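Course handout, Unit 3: Laying Out and Working on a Gridded Table
Carex Institute, Department of Applied Household Studies
Module coordinator: Sigrún Hjaltested

This handout accompanies the third unit of the module and should be read before the practical session. Students are expected to bring a printed copy. Corrections to last year's text, most of them supplied by Anel Baloyi, have been included.

## 3.1 Purpose of the unit

The unit concerns the arrangement of small household articles on a shared worktable. In earlier units, students sorted articles by material and by use. In this unit they place them by position, so that any article can be named by its cell, picked up, put back, and found again by another person working from a written record.

The method taught is the tape grid. It requires a covered table, a roll of blue painter's tape, and a straightedge longer than the table is wide. No special furniture is needed.

## 3.2 Preparing the surface

1. Clear and wipe the table.
2. Roll out the paper along the full length of the table and smooth it from the center toward the sides. Wrinkles should be removed before any tape is applied.
3. Lay the lengthwise strips first. Press the tape down by hand in short sections and avoid pulling it tight, as stretched tape tends to lift at the ends.
4. Lay the cross strips over the lengthwise strips. Where two strips meet, rub the junction flat with a thumbnail.
5. Record the width and length of one cell in the table log.

Slight waviness in a hand-laid strip is acceptable. A strip that drifts noticeably from its line should be lifted and laid again. Students in Balakrishnan Varma's section used cells 76 centimeters long during the March session, and that size is kept for this unit.

## 3.3 Articles and their cells

Cells are lettered across the table and numbered along it, beginning at the end nearest the door. Each article is assigned to one cell. Where an article is too long to lie within its cell, as is often the case with a handled pan, the body of the article determines the cell and the handle may extend over a line.

The following conventions apply to kitchen articles:

- A pan is set down upright, with its handle parallel to the lengthwise tape wherever possible.
- A lid is recorded separately from its pan, including when the two are stored together. Glass lids are lifted by the knob only.
- Bowls and dishes are recorded as containers. Anything placed inside one is entered on the same line of the log, after the container.
- Toy food is treated as an article in its own right and is never entered under the name of the real food alone. The correct entry is "toy corn," for example, and not "corn."
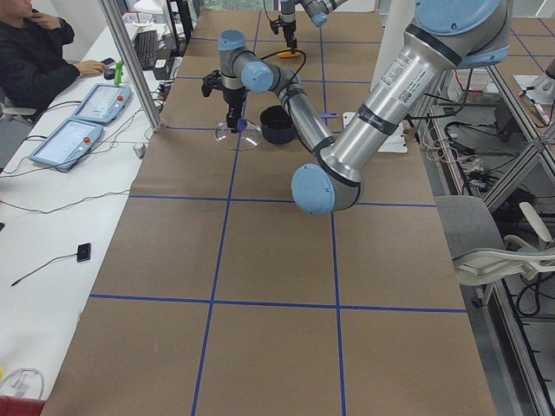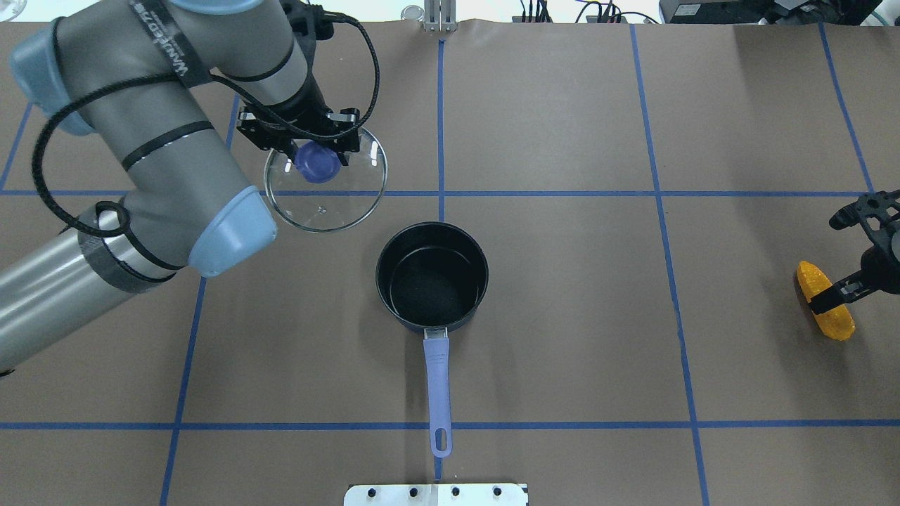
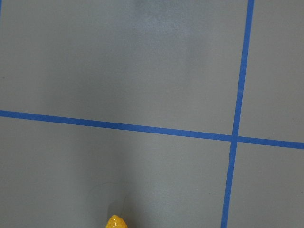

Small articles present the greatest difficulty. They are easily overlooked when they lie beside a larger one, and they are the articles most often left out of a first record. Students should therefore read each cell from its left tape line to its right before moving to the next, and should look inside every open container.

## 3.4 Keeping the record

The log sheet for this unit is Form 1086, available from the Durkbridge office. One sheet is used per arrangement. Entries are made in pencil and in the following form:

> Cell / article / color / inside or beside / initials

An article that lies across a line is entered under the cell that holds the larger part of it. If the parts appear equal, the article is entered under the lower-numbered cell and the word "line" is added. Articles in the hand at the time of recording are entered as "lifted," with the cell from which they were taken.

Pairs exchange sheets at the midpoint of the session. The second student restores the arrangement from the written record alone and marks any entry that could not be followed. Verbal help from the first student is not permitted during this part.

## 3.5 Assigned work

Students will submit one completed log sheet and a short written account of the exchange, stating which entries caused difficulty and how they were reworded. Accounts are to be returned to Gerrit Van Hecke in the Trivcombe building before the start of the next session.

Reading: Course reader, the chapter on surfaces and boundaries. Students who missed the Unit 2 practical should also read the notes on sorting by use.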